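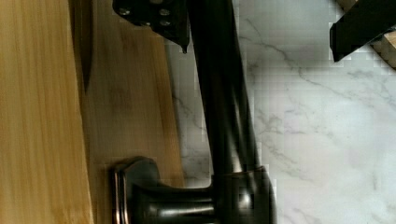 Re: Kitchen faucet, loose handle and finish wearing

From: Tariq Durrani
To: Farkthorpe house repair list
Date: 29 April 2019

Usman Rizvi wrote:

> I have a single-handle kitchen faucet in the oil-rubbed bronze finish, bought
> when we redid the kitchen on Andthorpe Road. The handle has started to wobble
> and there is a drip at the base of the spout when it is running. Also the
> finish is going coppery in places. Two questions. Is it worth repairing or
> should I replace it, and can the finish be fixed? I have been cleaning it
> with the same spray I use on the stove. A plumber quoted me $400 to put in
> a new one, faucet included, and I would like to avoid that if I can.
>
> Usman

Usman,

I would repair it. The drip and the wobble are two separate problems and both are cheap.

Mine is the same finish and the picture at the top shows it. Look at the outer end of the handle, where there is a thin copper-colored line along the edge. The spout and the collar are still dark. I assume yours looks something like that. On a lot of these faucets the dark color is a coating over a lighter metal, and it goes first where hands touch it. Some makers sell it as a "living finish" and expect it to change. Check your paperwork to see which kind you have, as the warranty may treat them differently.

Handle first. On most single-handle faucets there is a small set screw under a plug, on the side or the back of the handle. Pry the plug out with a fingernail or a plastic pick. A metal screwdriver will chip the finish. The set screw takes a hex key. Mine was a 3/32 but I have seen other sizes, so bring the whole set. Turn it clockwise until the handle stops moving on the stem, then stop. If the screw is tight and the handle still wobbles, the part under it is loose. Take the handle off and snug up the retaining nut.

For the drip at the base of the spout, you want new O-rings.

Shut off both valves under the sink and open the faucet to let the pressure out. Put a rag over the drain. Take off the handle, then the cap or collar under it, then the retaining nut. The spout should lift with a slow twist. If it does not want to move, work it left and right and do not lever it against the counter. The O-rings are in grooves on the body. Cut the old ones off and take them to the store with you. Clean the grooves, put a thin coat of silicone plumber's grease on the new ones, and roll them into place. Petroleum jelly is no good for this, it swells the rubber.

I get mine from Mwakalinga Hardware. They keep them in drawers behind the counter and will match the old one if you hand it over. I paid $11 for a seal kit and a small tub of grease. If you need the cartridge too, they had to order mine and it took 11 days.

If you have to put a wrench on anything bronze, wrap it with a strip of cloth first. Tape on the jaws helps but I have still left a mark that way.

Now the finish. Stop using the stove spray. Degreasers and anything with ammonia, bleach or acid in it will take the dark color off faster than your hands will. Warm water, a drop of dish soap, a soft cloth, and then dry it. Hard water spots are the hard part, and drying it every time is the only thing that has kept up with them for me.

I do not know of a good way to put the color back. I tried a Sadora touch-up pen on an old towel bar in the same finish. It matched well enough for a week or two and then came off with the soap. Wax will darken the worn spots a little and has to be redone often. I have left the handle on mine alone and I do not mind the copper edge.

Before you start, look at the shutoff valves. If they have not been turned in years they may not close all the way, and you want to find that out before the spout is in your hand. There was a thread on this in October with a good explanation of how to repack the stem. It is message 91 in the archive.

If you get the spout off and the body under it is pitted or cracked, then I would replace the whole faucet. Otherwise keep it.

Let the list know what size the O-rings turn out to be.

Tariq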